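The flat at Fashola: bedding, beds and a long list

Wednesday, December 11, 2024

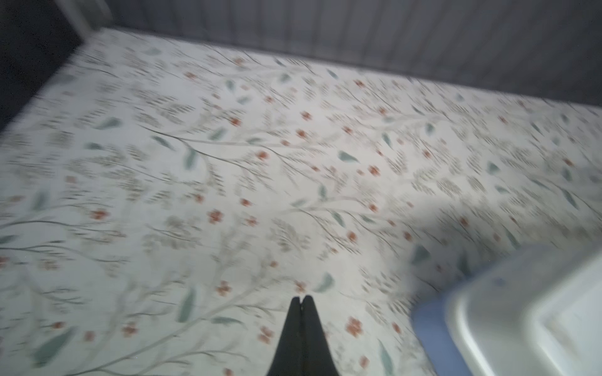

Chidubem Bako thinks a bed should be made before anything else in a room gets touched, and that most people leave it until they are too tired to do it well. Funmilayo Yusuf, who has looked after furnished lets in the Fashola building since she gave up hotel work, does it the other way round.

"Floors last is what they teach you," she says. "I do the bed last. If the bed is made, people put things on it. Bags, cushions, the ironing. Then you have to make it again."

They work the same 16 flats between them, mostly on separate days, and have argued about this for as long as they have known each other. I met them in the ground floor laundry on a changeover day, when one tenant had gone at ten and the next was due at four.

The laundry is a narrow room with two machines, a folding table and shelves up to the ceiling. Yusuf keeps the shelves by size, with doubles at waist height as they go out most. Patterned sets are kept apart from plain ones. When she started, everything was white.

"White is easy to buy and hard to keep," she says. "One cup of tea and it's a rag. I asked for patterns. Flowers, leaves, a pale background so the room still looks clean. A branchy sort of print hides a lot. Small creases, a little mark that won't shift. You can't see them from the door."

Bako was against it. He had come from a guest house in Brernach where coloured bedding was thought to be old-fashioned, and he says the first floral sets reminded him of his aunt's spare room. He has come round to them, up to a point. He likes the orange flowers and the green leaves against grey furniture. He doesn't like pillowcases in the same print.

"Too much," he says. "Put plain ones on. Let the sheet do the talking."

The owners buy from a supplier called Brostia, which sends cotton and a cotton mix. Yusuf prefers the mix for fitted sheets and pure cotton for anything that touches the face. She washes a new set twice before it goes on a bed. The first wash takes out the stiffness from the packet, and the second shows whether the corners are going to hold. She has sent back sets where the elastic had gone slack by then.

I asked how she puts a patterned sheet on, and whether it matters which way the print runs.

"It matters to me," she says. "If there are stems, I want them growing towards the pillows. Upside down flowers bother people and they don't know why they're bothered. Look for the label. Ours have it at the bottom right. If there's no label, sew one on, or a bit of tape."

She starts with the top corner furthest from the door, then goes diagonally across to the foot. The other two corners follow. After that she runs the flat of her hand from the middle outwards, once each way. Bako does both top corners first and pulls down. He says it is quicker, and she says his middle is always loose -- she has been in after him and checked.

They agree about mattresses. Each one is turned head to foot in September and again in spring, and vacuumed along the seams every time a tenant leaves. They pull the bed away from the wall to do it. The gap at the side is where everything goes. Yusuf has found chargers, earrings, a birthday card with money in it and, once, a full set of keys to a different building. She puts whatever she finds in an envelope with the flat number and the date and takes it up to the office.

Headboards are Bako's job, as he has the better back. Fabric ones with ribs or channels collect dust along every line, and he goes down each with a soft brush before the vacuum comes near it. For hair grease he uses a cream cleaner called Pluna on a damp cloth, tested first on the side nobody looks at. He leaves the bed stripped while it dries.

"Don't lean pillows on it wet," he says. "I did that. We had a grey stripe on four pillowcases."

The linen book hangs from a nail by the door. It lists 334 pieces, counting sheets, duvet covers, pillowcases and mattress covers, and Yusuf goes through it at the end of each quarter. Anything thin enough to see her fingers through comes off the list. Sheets are cut down into cot sheets or dusters. Duvet covers go over furniture when the painters are in.

She would like more shelving and a third machine. Bako would like a proper chair. The owners have said yes to the chair.

At half past one she picked up a folded double, two plain pillowcases and the brush he had left on the table, and went up to do the second floor flat. He had already stripped the bed. She said she would do the kitchen first.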